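Project report, Tabletop Games Design elective, final version
Aug 5, 2025

# Puvside: Balancing a Two-Player Skirmish Game

## 1. Background

Puvside is a miniatures skirmish game for two players, written over the last two semesters as coursework. Each player brings a warband worth 1,000 points and the game is played on a square table with a river down the middle. The river can be crossed at fords and at one bridge. A full game is meant to be finished in an evening.

The first draft of the rules was handed in with the spring report. The feedback on that draft was that games were decided too early. Whoever held the bridge at the end of turn two usually won, and the other player spent the rest of the game moving figures around for no purpose. This report covers the changes made since then and the test games played in July.

There are four warbands in the rules. Two of them, the Womar and the Jerneck, were in the first draft. The other two are new and have only been tested lightly, so they are left out of the results.

- **Womar**: slow, well armored, few figures. Good at holding ground.
- **Jerneck**: fast, lightly armored, many figures. Good at reaching ground first.

## 2. Aim

The aim was to bring the two original warbands close to even when played by people of similar experience, without rewriting the core turn sequence. A second aim was to make turns four to six matter.

## 3. Work on the rules

The turn sequence is alternating activation. One player moves and fights with a figure, then the other does the same, until every figure has gone. The Jerneck have more figures, so in the first draft they always had several activations left after the Womar had finished. This was the biggest complaint from players. A Jerneck player could wait, see where all the heavy figures ended up, and then run past them.

Three fixes were tried on paper:

1. Give the smaller side "pass" tokens equal to the difference in figures.
2. Make the larger side activate figures in pairs until the numbers match.
3. Shuffle a deck with one card per figure and draw to see who goes.

Option 3 was dropped quickly. It is fair over a long game but a run of bad draws early on felt terrible, and the deck took a long time to set up. Options 1 and 2 both went forward to test games. Pass tokens were easier to explain. Activating in pairs made the Jerneck play faster, which suited them, but it caused arguments about whether both figures had to be declared before either one moved.
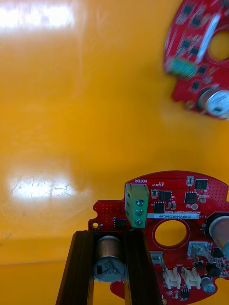
*Fig. 1. Tabletop with a red circular circuit board at the corner.*

Points costs were also changed. In the first draft the cost of a figure came from a formula that added up its movement, armor and attack values. The formula treated an inch of movement as worth the same on every figure. On a fast figure that can already reach the ford in one turn, an extra inch does very little. On a slow figure it can save a whole turn. The new table has the costs set by hand, starting from the formula and adjusted after each batch of games.

The bridge was changed last. It used to score two points at the end of every turn. It now scores nothing on turns one and two, one point on turns three and four, and two points on turns five and six. The fords score one point each on the last turn only.

## 4. Test games

A total of 40 games were played with the revised rules, using the MacLeish layout for terrain. This layout was drawn up for the spring report and has two woods on each bank and a ruined mill near the western ford. Keeping the same terrain in every game meant that one source of variation was removed, but it also means the results may not hold on other tables.

Half the games used pass tokens and half used paired activation. Players swapped warbands after each game. They recorded the score at the end of every turn, the number of figures lost, and a short comment.

Results:

| Rule used | Games | Womar wins | Jerneck wins | Draws |
|---|---|---|---|---|
| Pass tokens | 20 | 9 | 10 | 1 |
| Paired activation | 20 | 6 | 12 | 2 |

Pass tokens came out closer to even. Paired activation still favored the Jerneck, mainly in games where they took the mill early and used it as cover for the crossing.

In the pass token games the lead changed hands after turn three in 11 out of 20. There is no matching number for the first draft, as turn scores were not being written down then. Comments suggest it was rare.
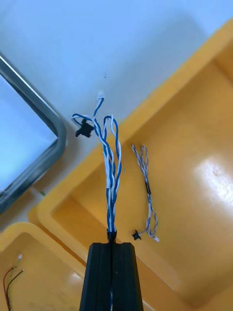

*Fig. 2. Twisted blue and white wires gathered in a black sleeve.*

## 5. Problems

Some score sheets came back without the turn-by-turn boxes filled in. Where the players could agree on the scores from memory the same evening, these were accepted. In other cases the game was played again.

The Womar captain was too strong for the first few games. His "hold fast" rule let him ignore being pushed back, and on the bridge that meant he could not be moved at all. The rule was changed so that it works once per game. The games played before that change were thrown out and are not in the table.

Several players disliked the dice for armor saves. Rolling a separate save for each hit slows down large fights, and the Jerneck tend to cause a lot of small hits. A version with one roll per attack was tried informally and was quicker, but it made the heavy figures much less reliable. It was not adopted.

One warband list printed for the testers had a typing error that gave a Jerneck warband a total of 456 points for its archers alone. The error was spotted before play.

## 6. What is left to do

Pass tokens will go into the next version of the rules. Paired activation is kept in an appendix for anyone who wants a faster game.

The mill needs another look. Moving it back from the ford by a few inches may be enough. The two new warbands need a proper set of games against both of the old ones, on at least one other layout. The quick reference sheet is still missing the rules for shooting across water.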